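The Cups

Annelies Dierckx had the table to herself by the time the last bus left for Kaltport. She had promised Hywel Hughes an answer about the cups by morning, and she did not have one.

They were plain cups, cream-colored, with no handles. Her aunt Aranka had bought them in February from a shop called Khoo and had used them for everything, tea and buttons and once a tooth.

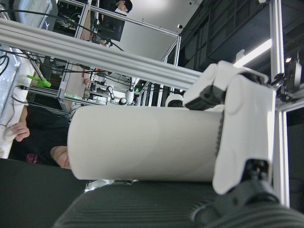
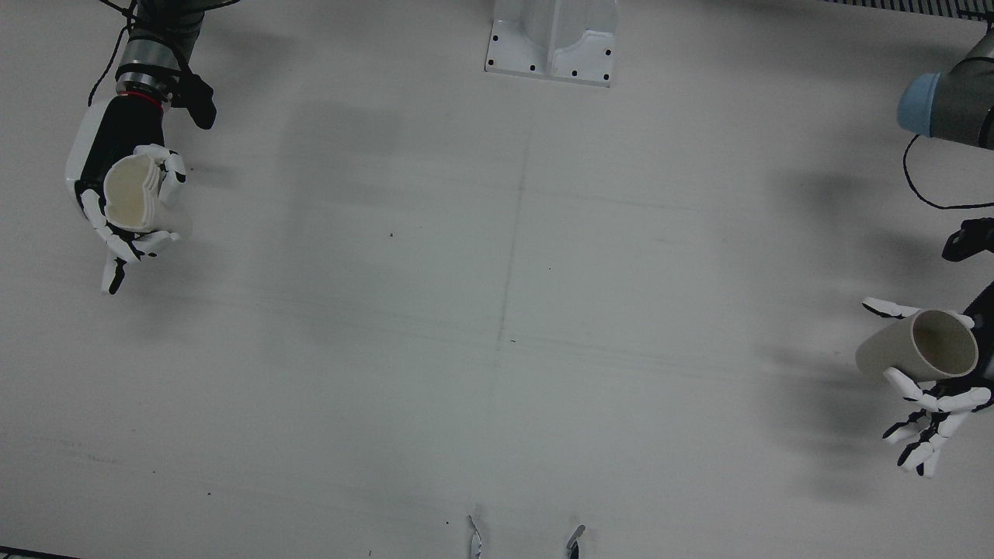
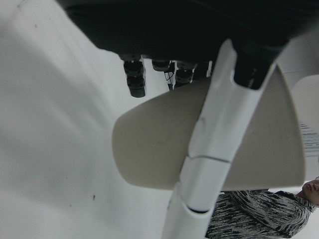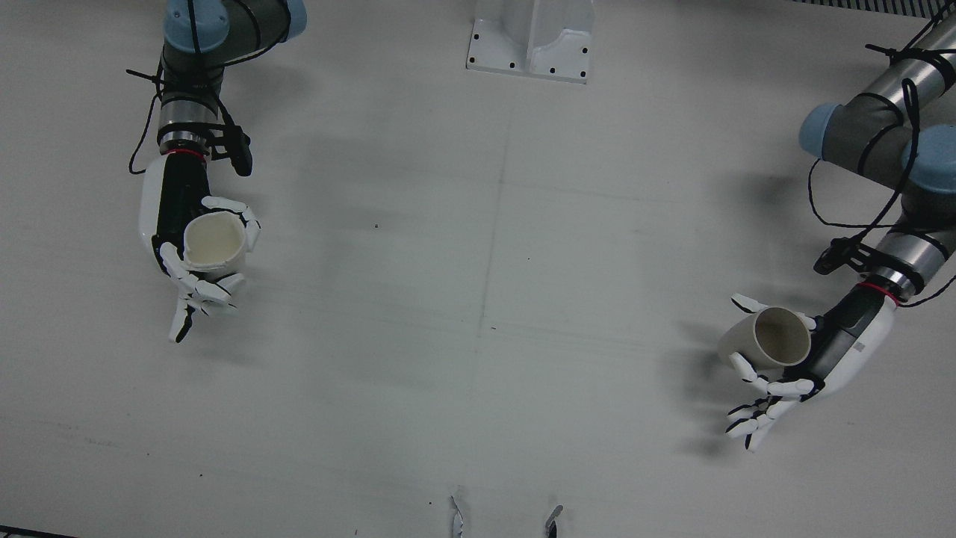 The cream-colored cups at the white table, second and fourth pictures.

Hywel wanted to know if they should be kept as a set. He was writing the list for the house at Modgate, and a set went on one line. Odd cups went on another line, with the jars.

"How do you tell?" she had asked him on the phone.

"Put one next to the other and look," he said.

She looked. One seemed a little lower than the other, but when she moved her chair they seemed the same. She thought about calling Jelle, who had lived with Aranka for six years and washed up most nights, but Jelle would want to talk about the piano.

At ten she made tea in a glass from the cupboard. It did not seem right to use the cups while she was deciding about them. She drank half of it and wrote a line on the back of an envelope.

Cups, cream, 2. Set.

Then she crossed out the last word. Aranka had never called them a set. She had called one of them the good one and would never say which — she just reached past the other to get it.

Annelies rang Hywel back. He picked up on the third ring.

"Leave them off the list," she said.

"Both of them?"

"Both. I'm taking them home."

He said that was fine, and asked her about the jars.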